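Recording household chores for our club robot: how do we keep them consistent?
Posted in Clubs and Student Projects, 9 June 2024

omilano_mentor

Hi everybody, and thank you in advance for reading all this, I do tend to go on! I help out with an after-school robotics club and this year the kids picked a home-chores project in place of the usual line follower. The idea is that each student records themselves doing a small job from a head-worn camera, we label the steps, and the arm eventually learns to copy a bit of it. The first job is putting a fresh bag in a small trash bin. We have 45 clips so far, all done by the students and a few patient parents at home, and every single person does it differently. Some shake the bag open first, some stuff it in and fish for the edges, one boy puts his whole arm down it. Should I make them all follow one method, or is the variety a good thing? And where do you say one step ends and the next begins? The kids had a real argument over that (a friendly one, mostly) and I didn't have a good answer for them.

Kristine Ignacio

Oh, this brings back memories! We did almost the same thing with towels at Brisonham back in December, and I'd say let them vary how they open the bag but agree on the labels before anybody records another clip. We settled on 3 for each chore and wrote them on the whiteboard. For yours I'd try "open bag," "bag in bin," and "edge over rim." Start the last one when both hands are on the bag at the rim and stop it when both hands let go. Hands are so much easier to agree on than whether the bag looks finished, believe me, we lost an entire afternoon to that.

Also have them look down at the work the whole time. My students kept glancing at the TV, bless them, and we threw out a lot of nice footage. I've put one from the bin set we did afterward at the bottom, so you can see the kind of view I mean, with both hands and the rim showing.

barros_dad

You need more clips. We had 500 for ours and it still missed the bin.

laliseck22

I agree with Kristine about the labels, but I'd go a little further and have two students label the same clip without talking to each other, then compare. Ours learned more from those disagreements than from anything I planned for them! Keep a few clips out of the training pile too, from a home the model hasn't seen. And do check whether the bins have lids, because a hinged lid gets in the way of the hands and you may want those in their own folder.

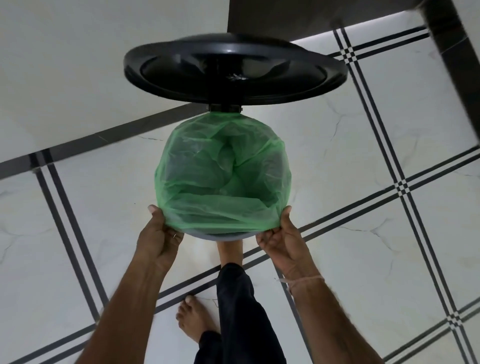 Posted by Kristine Ignacio: "edge over rim," green bag, bin with a hinged lid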